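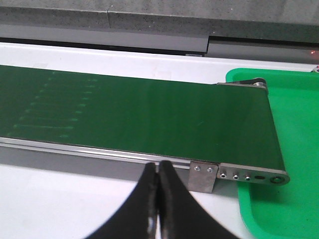

Mahlet Demissie asked whether a belt this size can be re-tensioned without taking the end plate off, and the answer is yes, provided the axle bolt is slackened first. Her question came in response to the notes I circulated in May, and it covers most of what people want to know about the bench conveyor, so I have used it as the starting point for this gallery.

The page covers the discharge end only. The drive end is on the Spahić page, along with the wiring and the speed controller. Captions are kept short. Anything longer has gone into the maintenance sheet, which Everett Ferreira keeps in the grey folder by the door.

Introduction

The unit is a Stodo bench conveyor, bought second-hand and rebuilt over one winter for small parts work. Belt width is 125 mm and the end roller is set 84 mm above the bench. The belt is green and smooth-faced, with no cleats. Side rails are aluminium and the end plates are steel. Discharge is into a green plastic tray placed at the end of the belt.

We looked at two other arrangements before settling on this one. The first was a chute made by Plorkance, which marked the finish on coated parts. The second was a deeper bin, which was fine for the parts but needed the whole conveyor raised on blocks. The tray won on cost, and it can be carried to the inspection bench without tipping the parts into something else.

Discharge end, near side

The end plate carries a row of three fixing positions, then an oval slot, then the axle at the rounded tip. A small rectangular bracket hangs from the side rail just before the plate and is held by two screws near its upper edge. Leave those two screws alone during belt work. They have no part in tracking or tension, and Genivaldo Pimentel spent an afternoon re-squaring the bracket after they were loosened by mistake. 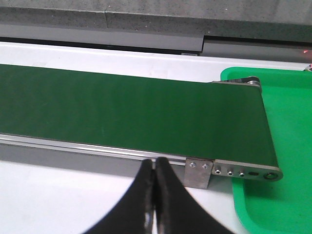
Tension is set by hand. Slacken the axle bolt on both sides by half a turn, draw the roller out evenly, and nip the bolts up again before running the belt. Both sides must be moved by the same amount. If one side leads, the belt will walk toward the slack side within a few minutes and begin to rub on the rail. Check with a steel rule from the bracket edge to the axle centre. Ours reads 76 mm on each side when correct, although a replacement belt may settle at a slightly different figure.

Tracking is checked with the belt unloaded. Run it at low speed for ten minutes, then at working speed for another ten. Corrections should be small, an eighth of a turn at most, with a wait between each one. The belt is slow to respond and it is easy to overshoot.

Tray position

The tray sits close up to the roller so that parts leave the belt over a short drop. If the tray is too far out, light parts fall short and land on the bench. If it is pushed in hard under the roller, the rim can touch the underside of the belt. Canan Yurt has suggested a printed stop on the bench to fix the position. A drawing exists but the stop has not been made.

The rim of the tray is rounded and retains most round parts. Dowels and short lengths of tube will still roll if they come off the belt sideways. A square of thin rubber matting in the bottom deals with this. Take it out for washing, as swarf collects beneath it.

Cleaning

Wipe the belt with a damp lint-free cloth and a neutral detergent. Solvents will dull the surface and may lift the splice. The aluminium rail can be wiped with the same cloth. Keep water out of the roller ends. Pale marks on the belt should be viewed from a second angle before anyone starts scrubbing, given how easily the surface picks up reflections.

Service interval

Tension and tracking are checked every 2,000 running hours, or after any belt change. The roller bearings are sealed and are replaced as a pair. Spares come from Brididska and usually arrive within a fortnight. Lumturie Yordanov holds the part numbers and the account login.

Corrections to the measurements on this page are welcome. Please state which side of the conveyor you measured from, and whether the belt was under tension at the time.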